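Home Features Money Opinion Archive Subscribe

My mortgage and the man from the rate-setting board

I have a confession, which is that until last spring I thought the base rate was something that simply happened, like weather. It went up, I swore at the radio, it came down a bit, I bought nicer cheese. Then my fixed deal ended, my monthly payment jumped by more than 30 per cent, and I became the sort of person who puts the kettle on early so as not to miss a rates announcement.

So when I heard that Senyo Ankrah was giving a talk at the library in Andale, I went along with a notebook and a packet of mints. Ankrah spent 11 years on the rates panel at the Zastotden savings union (they set their own lending rate there, which is why half our town banks with them) and he has just stepped down. I was expecting a grey suit and a lot of graphs. There was one graph. The suit was brown.

What struck me first was how dull he made the job sound, and how much he seemed to love it! The panel has six members and meets eight times a year. They get a pack of papers as thick as a loaf, they read it over a weekend, and then they sit in a room above the Skodano branch and argue about a quarter of a point. He told us that in all his time there he voted against the rest on 6 occasions, and that he'd been wrong on at least half of them. You don't often hear that from somebody with a pension.

I caught him afterwards by the coat pegs and asked what I'd come to ask, namely why it goes up so fast and comes down so slowly. He laughed – I suspect he gets it a lot – and said that when prices are running away you know you're late, so you hurry. When they're settling you never quite trust it. One warm month doesn't mean summer, and if you cut too soon you may have to put the whole lot back on, and people forgive that even less than they forgive a high rate.

Fair enough, I suppose. It doesn't help much when you're standing in your kitchen with a letter from the lender. But I did go home feeling less as though someone had it in for me personally.

He was more prickly about the handover. His seat has gone to an economist from McIver, the pension people, and there's been grumbling in town that the panel is now all finance folk, with no one who has run a shop or met a payroll. Ankrah himself ran a paint merchant's before he joined. Did he think it mattered? He chewed that over for so long that I had time to find both my gloves. He said the figures are the same whoever reads them, but that the questions you ask about the figures aren't. When wages came up, he used to think of the lads in his own yard. He hoped somebody would keep ringing round the small firms before each meeting, as he did, and he'd left his list of numbers in the desk drawer. About 20 of them, he thought, though a few may have retired by now.

The first meeting without him is in November. The betting among the people I know (two neighbours and my brother-in-law, so hardly the City) is that they'll sit on their hands. Savers will be pleased. My mother, who has everything in a Zastotden notice account and checks the interest as other people check the football, will be thrilled. I'll be less so, but I've taken a two-year fix this time and I've promised my husband to stop talking about it at dinner.

I asked Ankrah what he'd do with the free weekends. Read a novel, he said, and then he asked me what I was paying on my mortgage, and winced.

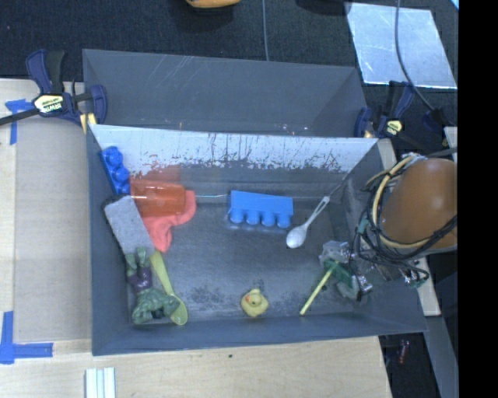 Maureen: I was at that talk too and I wish he'd said more about savers. We had years of getting next to nothing on our money and I don't remember anyone holding an evening at the library about it. Good luck with the two-year fix, though. We took five and I'm still not sure we did right.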